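Projektarbeit im Modul Wissenschaftliches Arbeiten und Projektmanagement
Abschlussbericht

Lesegewohnheiten und Raumnutzung in der Hochschulbibliothek Kirkorholm

Vorgelegt von der Projektgruppe Sitance
Betreuung: Marta Derkach

1 Ausgangslage und Fragestellung

Die Hochschulbibliothek am Standort Kirkorholm verfügt über einen Lesesaal, zwei Gruppenarbeitsräume und einen offenen Bereich im Eingangsgeschoss. Im Zuge der geplanten Umgestaltung bat die Bibliotheksleitung um eine studentische Erhebung zur tatsächlichen Nutzung dieser Flächen. Bislang lagen lediglich die Ausleihzahlen vor, die über den Aufenthalt im Gebäude keine Auskunft geben.

Die Projektgruppe untersuchte, zu welchen Zwecken die Studierenden die Bibliothek aufsuchen, welche Bereiche sie bevorzugen und in welchem Umfang gedruckte Bestände vor Ort gelesen werden. Nicht Gegenstand der Arbeit waren die Fernleihe und die Nutzung elektronischer Zeitschriften außerhalb des Hauses.

2 Vorgehen

Die Erhebung fand im Januar statt und gliederte sich in zwei Teile. Zunächst wurde ein Fragebogen an den Arbeitsplätzen ausgelegt und über den Verteiler der Fachschaften versandt. Ausgewertet werden konnten 312 Bögen. Ergänzend führte die Gruppe 14 leitfadengestützte Gespräche mit Studierenden aus allen Fachbereichen, davon vier mit Studierenden der Außenstelle Brallstead, die den Bestand in Kirkorholm mitnutzen.

Der Fragebogen umfasste 29 Fragen. Ein Vortest in der Seminargruppe führte zur Streichung eines Abschnitts über Öffnungszeiten, dessen Formulierungen mehrfach missverstanden worden waren. Die Gespräche wurden mit Einverständnis der Beteiligten protokolliert und anschließend nach Themen geordnet. Die Auswertung erfolgte anonym.

3 Ergebnisse

3.1 Anlässe des Besuchs

Am häufigsten nannten die Befragten das Arbeiten mit eigenen Unterlagen. 43 Prozent gaben an, bei ihrem letzten Besuch kein Medium aus dem Bestand in die Hand genommen zu haben. In den Gesprächen wurde dies mit der ruhigen Umgebung und der Nähe zu den Hörsälen begründet. Eine Studentin der Geschichtswissenschaft beschrieb den Lesesaal als den Ort, an dem sie »endlich einmal sitzen bleibt«.

3.2 Bevorzugte Bereiche

Der Lesesaal wird vor allem vormittags genutzt, die Gruppenräume überwiegend ab 14 Uhr. Der offene Bereich im Eingangsgeschoss wird unterschiedlich bewertet. Studierende der technischen Fächer schätzen ihn als Treffpunkt zwischen zwei Veranstaltungen, während Befragte aus den Geisteswissenschaften ihn als zu laut bezeichnen. Mehrfach bemängelt wurden die geringe Zahl der Steckdosen an den Fensterplätzen und das Reservierungssystem Aravena, dessen Anzeige an den Raumtüren nicht immer mit der Buchung übereinstimmt.

3.3 Lektüre gedruckter Bestände

Gedruckte Bücher werden weiterhin gelesen, jedoch meist abschnittsweise. Längere zusammenhängende Lektüre berichteten vor allem Studierende in der Phase der Abschlussarbeit. Die Lehrbuchsammlung wurde durchweg positiv beurteilt. Der Handapparat im Obergeschoss war mehreren Gesprächspartnern nicht bekannt.

4 Diskussion

Bei der Einordnung der Ergebnisse ist der Zeitpunkt der Erhebung zu beachten. Im Januar beginnt die Prüfungsvorbereitung, und der Anteil der Lernenden mit eigenen Unterlagen dürfte höher liegen als zu Semesterbeginn. Zudem erreichte der ausgelegte Fragebogen naturgemäß diejenigen, die das Haus ohnehin besuchen. Aussagen über Nichtnutzer lassen sich daraus nicht ableiten.

5 Empfehlungen

Die Projektgruppe empfiehlt, den Lesesaal in seiner jetzigen Form zu erhalten und den offenen Bereich durch Regale oder Stellwände akustisch zu gliedern. Der Handapparat sollte in die Einführungsveranstaltungen aufgenommen werden. Für das Reservierungssystem wird eine Prüfung durch das Rechenzentrum angeregt. Eine Wiederholung der Befragung im Sommersemester erscheint sinnvoll; der Fragebogen liegt dem Fachbereichssekretariat vor.

Anhang: Abbildung 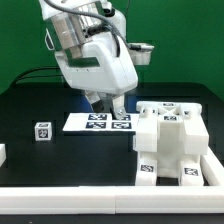 Abb. 1: Weißer Roboterarm mit Zweifingergreifer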